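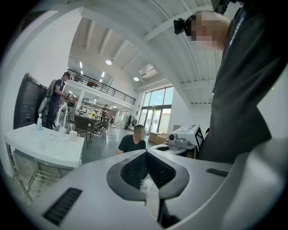

By the Erex press office, Ederside
Tue 25 April - for immediate release

Erex opens its hall in Ederside with the Gornby sink table

Erex, maker of furniture for kitchens and washrooms, has opened its new hall in Ederside to visitors. The hall is on the ground floor of the Cavalcanti building, close to the old freight station, and it is intended for people who want to try a piece of furniture before they order it. The first product to be shown is the Gornby, a sink table which stands on its own frame and does not need to be built into a kitchen.

Many of our customers live in rented homes, or they have a studio, a workshop or a small school where the wash place was forgotten by the builder. For these customers a normal fitted sink is often too much work. The Gornby is delivered in 2 parcels, the top and the frame, and it can be put together by two people without special tools. The connection to the water must still be done by a plumber, and Erex can give a list of plumbers in the Ederside region on request.

The sink table has a white top and a stainless-steel frame with a wire shelf below. The tap is tall and curved, so that a bucket or a big pot can be filled under it. There is enough flat surface at the back for the small things which are used every day.

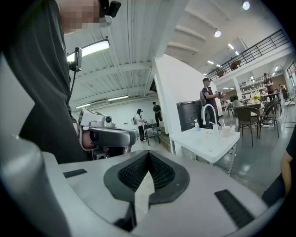
The sink counter in front of the partition wall, with soap and a toothbrush at hand.

We have chosen to show the sink table in the open room and not in a closed model bathroom. In our former showroom in the town centre each product stood in its own cabin, and visitors told us very often that they could not walk around it. Now it is possible to come to the sink from more than one side, to bend, to reach for the soap and to see how much space a second person needs. The bin has its place behind the sink. Visitors are welcome to move it and to find out what suits them better.

The hall itself asked for some patience. The building was used for storage before Erex took it over, and the works lasted 12 weeks. The beams of the ceiling were left visible and the ceiling was painted white. The upper level with its black railing was kept as well, and from there one has a good view over the room below. The polished floor of grey and white marble was already in the building. We had planned to cover it - the cost of the repair seemed high at first - but a local firm was able to clean it and to replace the broken tiles at a fair price.

Along the side of the hall there is a low wooden bench where visitors can sit down and read the product sheets. A children's corner is not available yet. It should be ready in June, together with a second group of products for the laundry room.

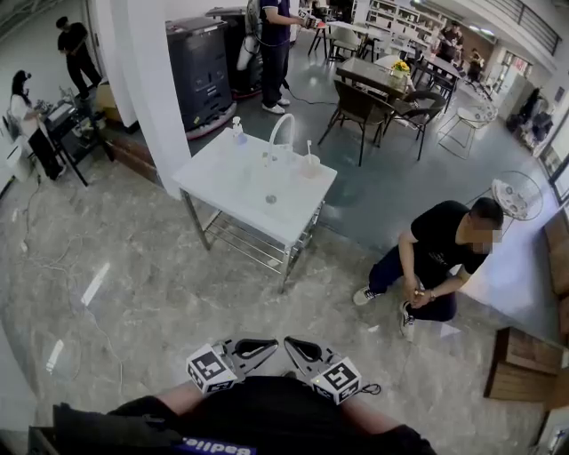

According to one visitor from the opening days, the height of the table was the most pleasant surprise, for at home she must always stand with a bent back when she washes her brushes. She would have wished for a hook on the side for a towel, and she asked if the shelf can be taken out for cleaning. The shelf can be taken out. The hook is under study, and Erex will inform all registered customers when there is a decision.

The Gornby can be ordered in the hall or by post under article number 3959. The delivery time is at present 6 weeks within the region and somewhat longer outside it. Customers who order in the hall before the end of June do not pay for the delivery. The guarantee covers the top, the frame and the tap, but not damage from descaling products which contain strong acid. The care sheet in the parcel names the products that are suitable.

Practical information

The Erex hall is in the Cavalcanti building, Ederside. Entrance is free and an appointment is not necessary, except for groups from schools and training centres, which are kindly asked to write to the press office in advance. The entrance from the yard has no steps. The upper level can be reached only by stairs.

Members of the press can receive the product sheet of the Gornby, a drawing with all measures and a floor plan of the hall from the Erex press office. Visits for the press are possible in the morning, before the hall opens to the public.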